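Minutes of the planning meeting for the open day
Skulenton site, meeting room 2
March 2025

Present: the demonstration leads, two members of the facilities group, the safety representative, and the visitor desk. Apologies were received from the Trirkemmont office.

1. Minutes of the previous meeting

The February minutes were accepted with one correction. Under item 4, "arm controller" should read "cell controller." The action on spare emergency stop buttons is closed. The action on floor marking stays open and is carried to item 5.

2. Scope of the open day

The program is unchanged. Visitors will see the packing cell in the main hall, the textile handling demonstration in the furnished room, and the sorting line if the new belt is fitted in time. Facilities could not confirm the belt. It was agreed to print the program without the sorting line and to announce it at the desk if it runs.

The Hudedcombe delegation has asked for a technical session before the public hours. Agreed, on condition that it uses the same demonstration setup and does not require a second changeover. Slides for this session are to be kept short. The delegation asked mainly about data recording and operator training, and both are better answered at the equipment.

Registration is capped at 100 visitors. The desk asked whether children count toward the cap. They do.

3. Packing cell

The cell was run for an extended test in February and completed 3,284 cycles against a target of 3,000. Most stops were caused by carton flaps left standing at the infeed. The guide rail has been moved inward and the flap fault has not come back in short runs. A further long run is wanted before the open day — facilities will keep the hall air supply on overnight for it.

The Gajewski feeder will be shown with its cover closed. A request to run it with the cover open, so that visitors can see the indexing wheel, was declined by the safety representative. The alternative of a clear cover was discussed. The quoted delivery falls after the open day and no order will be placed.

Cycle counts are to be shown on the hall display. The display currently shows the fault code in the same size as the count, and the layout is to be changed.

4. Textile handling demonstration

The leads reported on preparation in the furnished room. Hand-held grippers are used by an operator to pick up and move soft household items. The work covers gripping a fold, lifting, laying over a rail, and folding on a flat surface. Blankets remain the main item, and small towels will be used for visitors who want to try the tool themselves.
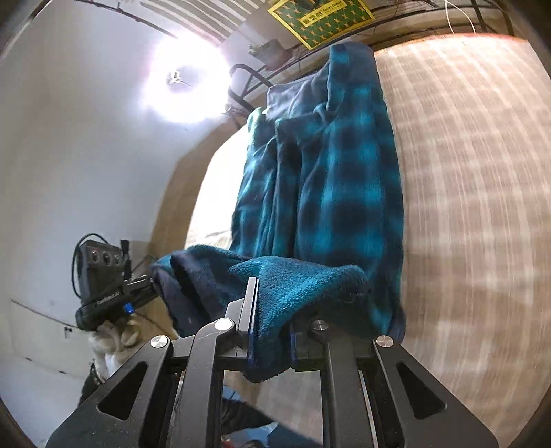

Skulenton Handling and Automation Group — Demonstrations Team

The plaid blanket was discussed at some length. It hangs from the black rail in long folds, and the gripper takes it by a fold of the teal fleece between the fingers. One lead considered the material too thick for a first demonstration and proposed a plain cotton sheet. The others preferred the blanket, as the checks make it easier for people standing at the back to follow how the cloth moves. The blanket is kept. A sheet will be held in reserve.

Visitors will enter in small groups and stand behind a taped line. The operator should say aloud what is being gripped before closing the jaw. Questions on the recorded data go to the lead at the door, so that the operator is not interrupted during a fold.

It was asked whether the room lighting should be lowered, given the strong ceiling lamp. No change for now; to be looked at during the rehearsal.

5. Safety and access

Floor marking in the main hall is incomplete on the side nearest the loading door. Facilities will finish it before the rehearsal. Cables crossing the visitor route are to be covered or rerouted. The safety sheet will be shortened to one page and handed out at registration.

6. Any other business

The Trirkemmont office offered a second display screen. Accepted, provided it arrives with its own stand.

Parking will be on the north lot only.

Actions

Visitor desk: print program without sorting line; confirm session time with Hudedcombe.
Facilities: complete floor marking; overnight air supply; cable covers.
Packing cell lead: long run; display layout.
Textile leads: reserve sheet, towels, taped line.
Safety representative: one-page sheet.

Next meeting: directly after the rehearsal, same room.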